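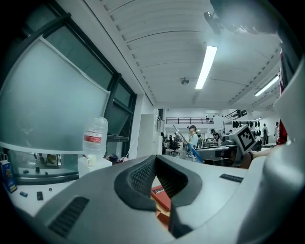

I've had the Vosora handheld gripper kit since the start of August, and a few people have asked whether it's worth the money, so I'm writing it up while I still have it on the desk.

We bought one kit for the lab at £2507, which got us two grippers, a set of tags, the mounts, a hard case and a year of the Clumari software. You hold a gripper in your hand, do the job you want the robot to learn, and the software turns the recording into something you can train on. The arm we train for is an older one and it has its quirks, but that's a separate post.

The finger pads are the best part. They're dark rubber with a mesh texture, wide and U-shaped, and open in the middle so you can see through to whatever you're about to pick up. I didn't think much of that gap when I read the spec sheet. In use it matters a lot, particularly with flat things like books, where the old pads we had from Boyer hid the edge you were trying to get under. Renata did a whole afternoon of books and boxes with the new ones and dropped very little.

The body is big. Mine are grey, and bulky enough that people with small hands will notice. Parveen uses both hands for anything fiddly, and that rules her out of two-gripper tasks. Vosora say a smaller shell is coming but wouldn't give me a month when I rang. There are vent slots in the side of the body and you do need to keep your palm off them. I covered them without thinking on the first morning and the unit shut itself down after a while. The manual mentions this on page 5, in small type.

Tracking has been good in our room and less good elsewhere. The tags are the usual black-and-white squares, and the software wants to see them clearly when you calibrate. Near a big window I had trouble late in the day until I turned the desk round. Teodor tried the kit in the basement, where the lights are poor, and lost tracking on a good part of his recordings. I'd want a warning on the box about that.

So far we have 187 usable recordings out of it. The upload is slow, and the software names every file with a long string that means nothing to anyone, so we keep a spreadsheet next to it. Irena wrote a small script to rename them. Ask me if you want a copy.

Support has been fine. I wrote to them about a loose trigger and had a reply from Gwenaël Caron the next morning, then a new spring in the post. It took ten minutes to fit with the screwdriver in the case. The screws are soft though – go gently.

We also looked at the Voltora kit before buying. It's lighter and cheaper, but the pads are sold separately and you pay for the software by the seat, so for a group of our size the sums came out much the same.

Would I buy it again? Yes for tabletop work, in a well-lit room, with people who don't mind the weight. I'd hold off if you need to work two-handed for hours at a time. I'm going to try cloth next, tea towels to start with, and I'll add a note under this post when I've got enough recordings to compare.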